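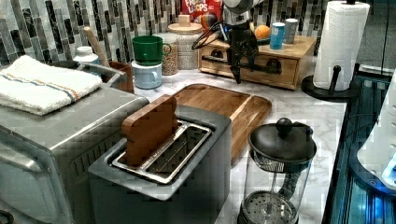
The Kateo kit came in two cartons and a tube of paperwork. I have been running it on the kitchen setup for long enough to have opinions, and several people asked for numbers, so this post has some.

First, what it is. Kateo is a task kit sold by Bullus for arms you already own. You get a set of household props, a printed sheet of square markers, a calibration plate, and a license for the software that turns a task file into a scored run. You do not get an arm, a gripper, a camera or a counter. The base kit is $395, and the license covers one controller. I ordered through Cifuentes, which handled the customs forms and sent a tracking number that never updated.

The manual runs to 78 pages. The first third covers mounting and can be skipped if your arm is already bolted down and surveyed. The section on task files is good. The section on scoring was written by a different hand and uses a different name for the same variable, which cost me an evening: "settle_time" in the task file is "dwell" in the log.

Setup

I run everything through Hirov, my own control layer, which has been described here before and is still held together with shell scripts. Kateo expects to talk to the controller directly. It will accept poses over a socket if you set bridge mode to 2, and the manual mentions this once, in a table. With the bridge on, calibration took four attempts. The first three failed with the same error code, and the code means only "residual too high." Tightening the wrist camera bracket fixed it. A per-marker residual printout would have told me which view was bad.

Cable routing deserves more space than Bullus gives it. The kit assumes an arm with everything routed inside. If your lines run on the outside, leave slack at the wrist and limit the last joint in software before you run any of the supplied task files. The defaults allow a full turn. I set mine to plus or minus 170 degrees and lost two grasp approaches out of the supplied set, both of which I rewrote by hand.
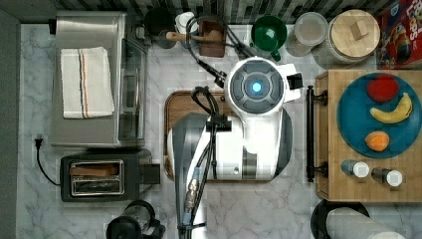 With the limits in, the supplied files load without complaint. There are three groups: pick and place, insertion, and containers. Pick and place is what you would expect, fruit to a plate and back again. The orange is easy. The banana is the first prop to show up a poor grasp planner, as its center of mass is well away from where most planners want to close. The apple is fine from above and bad from the side.

Containers I have barely touched. Lids need a force reading that my gripper reports at a rate too low for the kit's controller, and the kit does not degrade gracefully. It stops and asks for a restart.

Marker tracking works better than I expected. Detection holds at steep angles until the marker is close to edge-on, then drops out cleanly instead of guessing. Glossy surfaces are the weak spot. Mirror-finish backsplash tiles gave me false detections at low exposure, and I masked that whole region. The mask editor only takes rectangles.

Repeatability

I logged 961 runs over the insertion group, all with the same task file and the same gripper fingers. I will put the raw logs up once I have stripped the network paths out of them. Short version: the failures cluster. When a run fails, the next one is much more likely to fail too, and the cause is nearly always the slot fixture having moved a few millimeters during the first failure. Kateo re-localizes the prop between runs but treats the fixture as fixed. There is a flag called refresh_static that sounds as if it solves this. It refreshes the display.

My workaround is a second look from the wrist camera before each approach. It adds four seconds per run and removes most of the clustering.
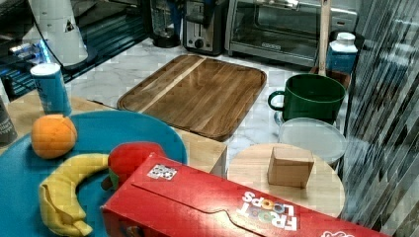 A reader who bought the same kit last November wrote to say that the re-localization problem was worse on the earlier firmware, and that Bullus support had told them to tape the fixtures down. They asked whether tape was a fair thing to require in a benchmark that is meant to look like a home. They also found that the marker size in the supplied config is off by the width of the printed border, so anyone who printed their own sheet has a scale error in every pose.

I checked the second point and it is correct. Measure your markers with calipers, black edge to black edge, and put that value in the config. On tape I have no strong view. It makes the numbers look better and the task less like a kitchen. If you do tape, write it in the run notes so the scores can be compared with something.

Insertion

Insertion is the group I bought the kit for. The bread-slice block has a rounded top, a straight base and enough grain showing that a depth camera gets a usable surface from it. The slot is wider than the block, so the block can end up standing at a lean and still count as inserted under the default tolerance. I tightened the tilt tolerance from 15 degrees to 6, and the score fell a good deal. Neither value is wrong, but you need to state which one you used.

I also tried a block with square-cut sides and rounded corners in place of the supplied one. The planner handles it with no changes apart from the dimensions in the prop file.

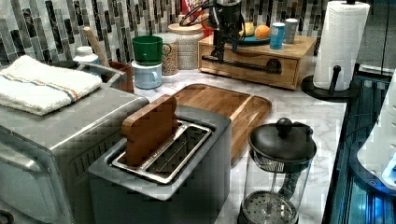 Posted Apr 25, 2021 in Bench Notes, by the site author

Wear, support and price

Bullus rates the fingertip pads included in the kit for 2,000 cycles. Mine are short of that and show a polished band where they meet the block. Grip has not changed in any way I can measure. Replacement pads are sold in sets of six and Cifuentes lists them as back-ordered.

Support answers email in two or three days. I sent four tickets. Two were answered properly, one was answered with a link to the manual page I had quoted in the ticket, and the tolerance question is still open.

For the price I would buy it again for the insertion and pick and place groups. I would not buy it for containers unless your gripper publishes force at 100 Hz or better. If you only want the props, a toy store and a saw will get you most of the way there, and the marker sheet is easy to generate.

Next on the list is moving the fixture check into Hirov properly so it runs while the arm is retreating. I also owe the task file parser a fix for negative offsets, which it currently reads as comments.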